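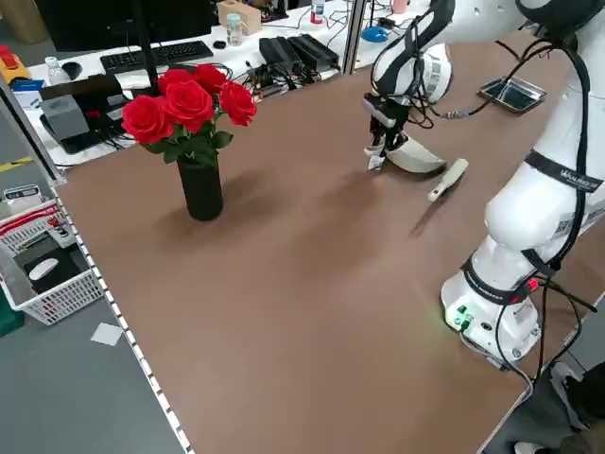
Red roses in a black vase

Brilard Box FAQ

What is the Brilard Box?
A subscription box of board game extras: card sleeves, dice, enamel pins, promo cards and one small print. Each box is built around a single game or game world.

How often does it ship?
We send 4 boxes a year, in January, April, July and October. Orders close at noon on the last day of the month before.

Can I pick the theme?
No. You can skip a box from your account page, and skipping is free. Your place in line stays the same.

Who makes the items?
The prints are by Gerd Hinrichs. Pins come from Görtz, and the dice are made for us by Tirgate. Everything is packed at our shop in Custthorpe.

Are the items exclusive?
The print is. Each one is numbered in a run of 200, and we don't reprint. Pins and dice may turn up in the web store later – usually in a different color.

My box arrived damaged. What now?
Email us a photo of the item and the outer carton within two weeks. Keep the carton until you hear back. We replace pins and dice from stock. If the print is gone, you get store credit.

Can I buy past boxes?
Sometimes. We hold back up to 50 of each for replacements, and whatever is left goes on sale after the next box ships.

How do I cancel?
Go to Account, then Subscription, then Cancel. If you have already been charged for the next box, it will still ship.

Do you ship outside the US?
Canada only for now. Customs fees are paid by the customer.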